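Re: [laundry] the Skodholm fold, once more

Glenys Ashby wrote:
> Any T-shirt lies flat in 9 seconds with the Skodholm fold. Even the printed ones.

Nine seconds? I'm not buying it. Look at the print once the cloth twists.

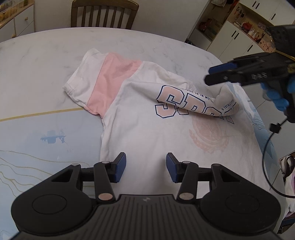 White and pink shirt, round table, letters bunched up.

I also doubt that starting near the lower hem helps. A sleeve still ends up in a lump by the collar, and I'd want to see 100 shirts done before I called it a method.
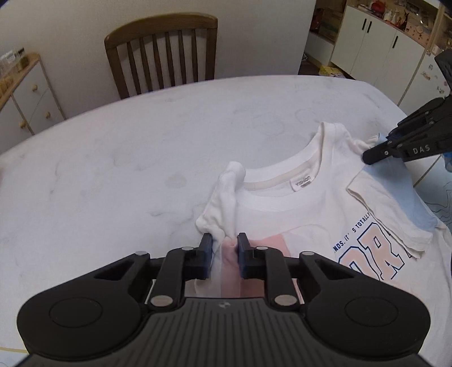

Same kind of table, hem pinched, one sleeve folded back.

Glenys, which sleeve do you do first?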